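Search this site Enter keyword Go

Laundry assistant (part-time), Skastside

Hadex runs the laundry for short-stay flats in and near Skastside. We do sheets, towels and the clothes that guests hand in during longer stays. We are looking for one laundry assistant to join the morning team from the end of March. The post is permanent after a trial period of four weeks.

The work is done in the utility rooms of the flats and at our own wash room in the Domański building. You will collect baskets, sort what is in them, load and empty the machines, and fold and return everything to the right flat. Bed linen goes out in numbered bags and guests' own clothes go back in the basket they came in.

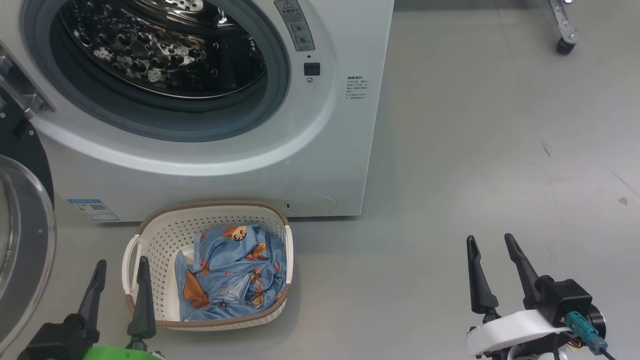 Sorting is the part of the job that new starters find hardest. Guests' items are never mixed between flats, even for a half-empty load. Each basket is checked piece by piece before anything goes into a drum: pockets emptied, zips closed, care labels read. Children's things, such as a light blue garment with cartoon bears on it, are washed inside out on a gentle cycle and are not tumble dried unless the guest has asked for it. The machines are front loaders and some have their panels printed in Chinese, so we give every assistant a card in English with the programmes we use. You do not need to read the panel, but you do need to follow the card.

You will also wipe the door seals at the end of each shift, clean the filters once a week and write down any fault in the book. Repairs are handled by Cimgate and you will not be asked to do them. 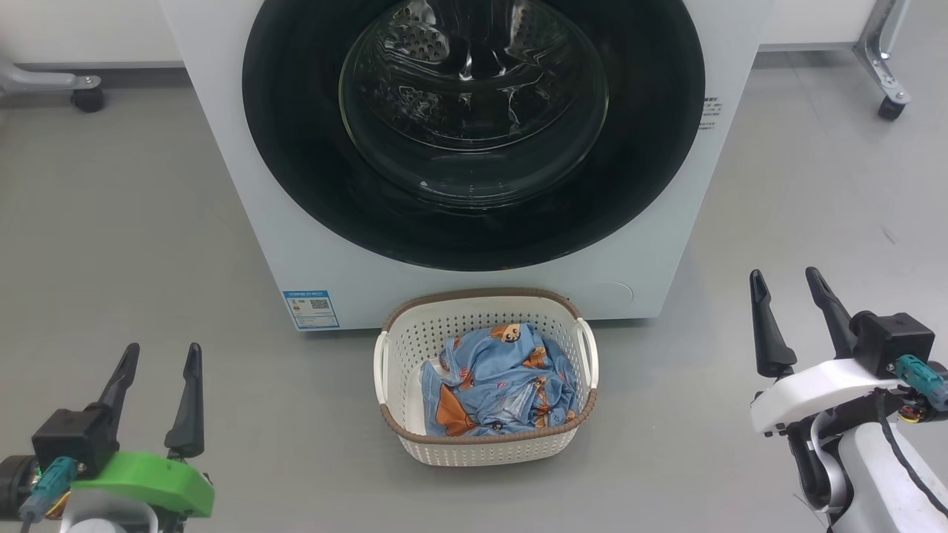 Hours are 8.30 to 1.30, five mornings out of seven, on a rota given out two weeks ahead. Pay is £784 a month before tax, with paid holiday and bus fares between flats refunded. There is a single payment of £74 for work shoes after the first month.

You should be able to lift a full basket, climb stairs and stand for most of a shift. Previous laundry or housekeeping work is useful but not required. We will train you on stain treatment and folding. You must have the right to work in the UK and be able to give two references.

To apply, write to Hadex, Domański building, Skastside, with a short letter saying what work you have done and which mornings you cannot manage. Forms are also kept at the front desk. Applications close on 12th April. Interviews are held in the wash room and last half an hour, including a short sorting task.

Search again Enter keyword Go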